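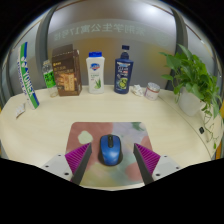
Mouse skips on my new mousepad but works fine on the bare table??

Posted by Colette Lecomte
July 17, 2024

Hi all, hoping somebody has been through this. I finally bought myself a proper mousepad after years of sliding the mouse around on my table, which is a light wood one with a curved front edge. The pad is from Flornel, square, with a watercolor pattern in pinks and lavender and a bit of green, and I love it. The mouse does not. It's a plain blue one with a shiny top and a black scroll wheel, and on the pad the pointer jumps every time I cross from the pink part into the pale patches. On the wood it glides along with no trouble at all.

I've changed the battery, restarted the computer and wiped the little window underneath with a dry cloth. Is it the pattern? I really don't want to go back to a boring gray pad. My table is also where everything in the house ends up (shuttlecocks, water bottle, a cardboard box I keep meaning to take to recycling), so if clutter can mess with the signal, tell me that too!

Margit Halász

Could well be the pattern, yes. The sensor takes tiny pictures of whatever is under it, and some of them get confused when the color or the shine changes quickly. I had the same thing with a flowery pad my sister gave me in December.

Before you give up on it, flip the pad over and try the back. If the jumping stops, you know it's the printed side. Then look in your mouse settings and switch off the pointer acceleration, which makes small skips look much bigger than they are. I'd also wipe the printed side with a damp cloth and a drop of dish soap and let it dry overnight -- mine had some kind of film on it from the packaging and was a lot better after 2 washes.

If none of that helps, slip a sheet of plain paper on top and see how it behaves. Ugly, but it's a good test.

Zane Paulauskas

just get a new mouse, they're cheap

Lajos Veres

Clutter won't bother it much, but where is your receiver plugged in? Mine was round the back of the computer and the pointer stuttered constantly. Moved it to a port on the front and it's been fine. Doesn't explain why the wood works and the pad doesn't, so I'd try Margit's paper test first. Let us know how it goes, I've been eyeing one of those Flornel pads too.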